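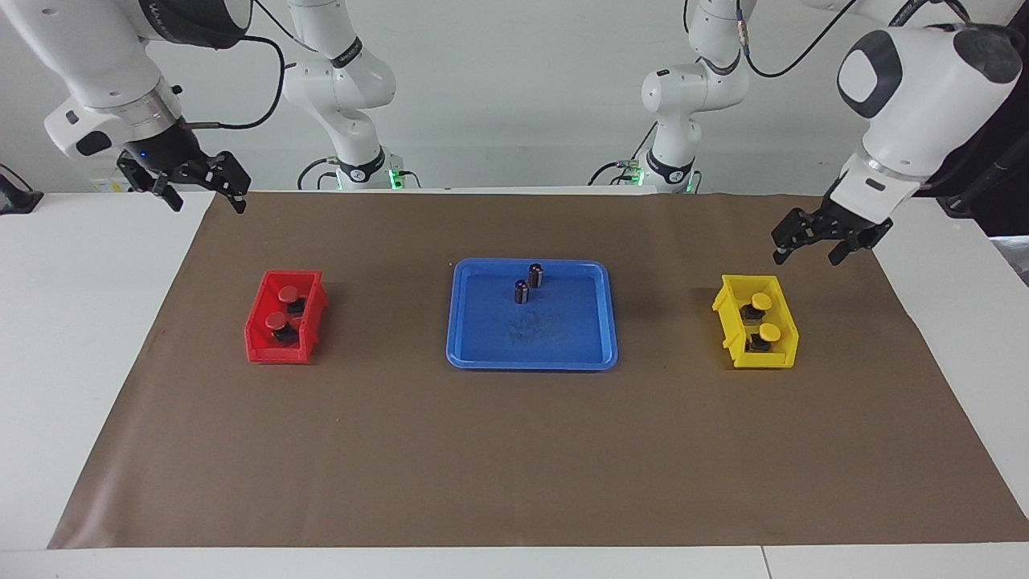

For my project I wanted to find out if sorting small stuff into colored containers really saves time later. I got the idea from my own desk drawer at Jomach, where every cable I own had turned into one giant knot!

My setup is super simple. I used one red bin, one yellow bin and a blue tray, all in a row on big brown paper so nothing slides off the white table. The tray goes in the middle and holds whatever still needs a home. I first tried it with the tray at the end of the row (Lim's layout, from our class handout) and I kept reaching across everything, so I gave up on that pretty fast.
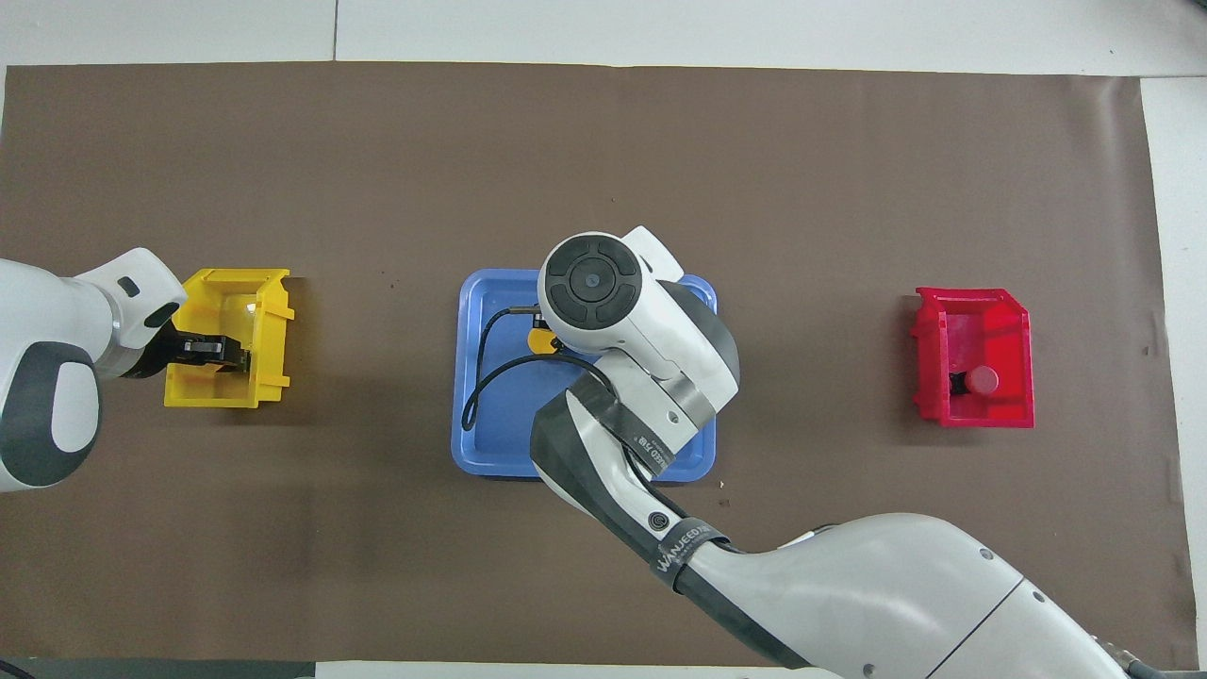 Figure 2. Blue tray with a black cable in it, between the yellow and red bins.

Cables were the worst part. They loop around and grab onto other things, and one long one could take me up to 90 seconds to get loose. Small solid parts were way easier. I did 50 rounds in November, mostly in the evening, and my times got better once I quit changing which color meant what. Next I'd like to try deeper trays, and maybe labels too.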